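Subject: Re: [hurnwood-bread] Starter smells like nail polish remover
Date: April 18, 2020

On the Hurnwood bread list, a member wrote:
> I've had this starter going for 6 days and it smells like
> nail polish remover. There's gray water on top. I have
> one bag of flour left and the Cevetti market is limiting
> people to one more. Do I throw it out and begin again?

Please don't throw it out. It's hungry. The gray water is what a starter makes when it has run through its food and wants you to feel bad about it. Pour it off or stir it in. I've done both and couldn't taste a difference, though I'm told by people with better tongues that there is one.

As for the flour, you're feeding it far too much. The recipe going around has you building up a jar the size of a toddler and then dumping half of it every morning, which was a silly idea even when the shelves were full.

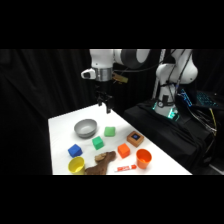
Keep one spoonful. Feed it one spoonful of flour and a bit less than that of water, twice a day while your kitchen is warm. It will look pathetic in the jar. Mine has looked pathetic since October and it still raises a loaf, or at least it raises the kind of loaf I make, which my family calls "dense" when they're being polite.

Rye wakes it up faster if you can find any. I got mine from the Usman mill, 17 pounds of it, because that was the only sack they had. I now put rye in pancakes. Nobody here asked for that.
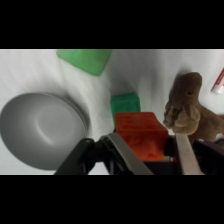

The night before you bake, take that spoonful and build it up to about 300 grams in one go. Give it until morning. If it has doubled, use it, and if it hasn't, go back to bed and look again at lunch. Mine took 7 hours last time and I had already yelled at it by then.

One more thing: the Zullance scale everybody on this list bought does shut itself off in the middle of pouring. Tap the pan every so often. Or write down the number before you reach for the salt, like I keep meaning to.

Save me a heel if it works.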